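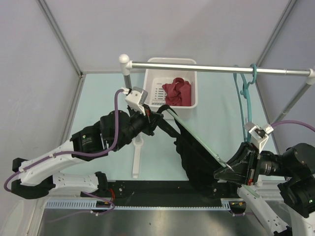
Black garment and teal hanger, light blue floor.

Closet and Laundry Room Walk-Through, Unit 3658
My October round, with comments as I go

Dryer vent, outside flap: OK. Opens and closes fine. I pulled out a little wad of lint with my fingers and that was it.

Dryer hose behind the machine: NEEDS WORK. Somebody pushed the dryer back too hard and the hose is kinked almost flat. I straightened it, but it's the thin foil kind and I'd love to see a rigid one go in before the cold weather!

Lint screen: OK. Clean, no tears.

Washer hoses: OK for now. Both are the braided Jerken ones, no bulges, no drips. Shutoff valve on the hot side is stiff (I got it to turn, with some language).

Closet rod, hall: NEEDS WORK. The middle bracket has pulled away from the wall. Winter coats go back in there soon and it won't hold — please don't load it up until I've put a proper anchor in.

Closet rod, bedroom: OK. Solid as anything.

Closet light, bedroom: FIXED. There was a 100 watt bulb in a fixture marked for less, right above a stack of sweaters. I swapped it for a 9 watt LED and moved the sweaters down a shelf.

Smoke alarm, hallway: OK. Pressed the button, very loud, sorry to the neighbors. It's a Nuvier and the label says replace after 10 years, so it's got a while yet.

Outlet by the ironing board: NOT CHECKED. Left my tester in the truck. I'll do it Sunday when I come back with the bracket parts.

Floor drain: OK. Poured a pitcher of water in and it went right down.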